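Picking Clothes From a Chair: Gripper Test at Mavdale

Gallery by Charmaine Mokoena

In November we compared two kinds of fingers for the same pair of arms, the standard ones from Tamix and the longer ones from Fullberg. The task was to take clothes one by one from a child's chair. It sounds easy, but clothes are difficult for a gripper, because they fold, they slide, and two pieces often come up together.

Ruan Mthembu prepared the controller (we use Zulu, version 16) and I did the notes. We did not change the speed of the arms during the comparison, only the fingers and the closing force. 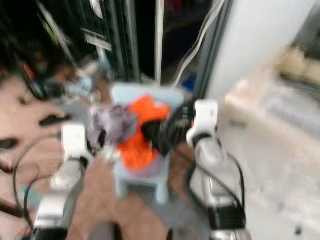 Both arms at the chair, with the orange cloth between them.

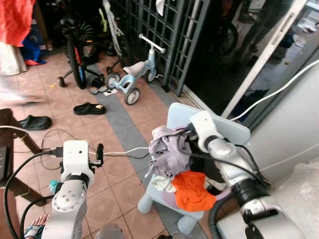

The right gripper in the pile, the left one still raised.
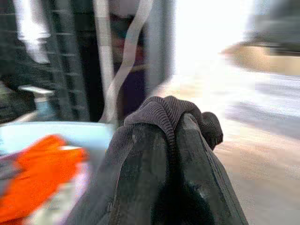
Grippers & Fingers

The last picture comes from the wrist camera. I like this view very much, because the ribbed cuff is right at the tips of the fingers and one can study how the knitting bunches up there. From the head camera I can see where the arms are, but I can not judge the grip so well.

Thick knitted pieces were the best for both sets of fingers. Thin cotton was more difficult. The Tamix fingers took it well when it had a fold standing up, and very badly when it was lying flat over the seat. The Fullberg fingers could go deeper into the pile, but then they liked to bring a second piece with them. Ruan lowered the closing force from 17 to 16 newtons for the lavender garment and after this the second piece came less often.

All together we recorded 2293 grasps with the two sets, and 334 of them were marked as "two pieces". I have not yet divided this number by type of finger. The table will be added when it is ready.

Some small remarks for people who want to repeat the test:

Use a light chair only if you accept that it moves. We put it back to the same floor tile before every run.

Check the cables of both arms when the wrist turns far to the outside.

Save the wrist video together with the head video. Matching them afterwards cost me a whole evening.

The next gallery will be about folding, with the Fullberg fingers first. Questions about the controller settings can go directly to Ruan, he keeps all the files.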